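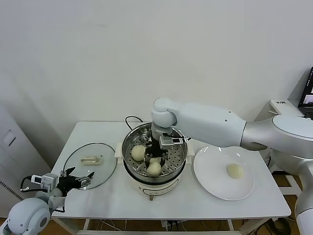

Lamduan Klinhom wrote in to ask why the voices go quiet and the explosions shake the windows when she puts a film on at home. She has a soundbar, a small front room and neighbours through the wall.

Start with the sound menu on the television. Turn off any "cinema" or "surround" mode and try the one called speech, dialogue or night. If your player lets you choose the audio track, pick stereo. A 5.1 track played through two speakers often loses the voices.

Next, move the soundbar forward to the front edge of the shelf. Take it out of any cubbyhole and keep ornaments away from it. A subwoofer should come out of the corner. Mine went 70 cm along the wall and the booming stopped.

Rugs and thick curtains help in a bare room.

Lip movements out of step? Look for "audio delay" and change it 10 milliseconds at a time, using a close-up of somebody talking.

Old DVDs that stick: wipe from the centre outwards with a soft, barely damp cloth, never in circles. Dry before playing.

Alcides Barros adds that subtitles are easier to read in pale yellow, one size up from standard.

Updated January 7, 2024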